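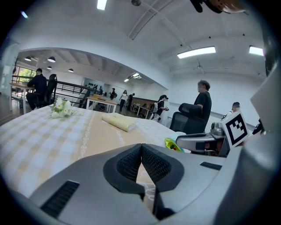

Rolled Napkins and Daisies for a Spring Table

3 min read

I used to fold napkins into fans and they always flopped over before anyone sat down, so now I just roll them. So much easier! You need a plain cloth napkin (mine are pale yellow), a small bunch of daisies and a tablecloth with a bit of pattern. I love yellow and white checks in March, when I'm desperate for some color.

Iron the napkin first. I skipped this once and the roll looked like a sock. Lay it flat, wrong side up, and fold it in half so you've got a long rectangle. Smooth it down with your hand.

Start at a short end and roll, keeping your thumbs in the middle and your fingers out at the sides. If one end starts creeping ahead, back up a turn and straighten it. Tuck the last corner under and set the roll down on that edge. Cotton stays put by itself, but my slippery Windila ones need a bit of twine.

Now put the roll on the table at a slight slant. Straight looks like a cafeteria to me, but do what you like!

For the flowers, I leave on some of the green leaves and lay the bunch on its side near the edge of the table, no vase. Real daisies will droop after a while out of water, so I keep them in a glass in the fridge until people are at the door (fake ones are fine too, I won't tell).

Next up: getting candle wax out of a tablecloth, which I've had way too much practice at.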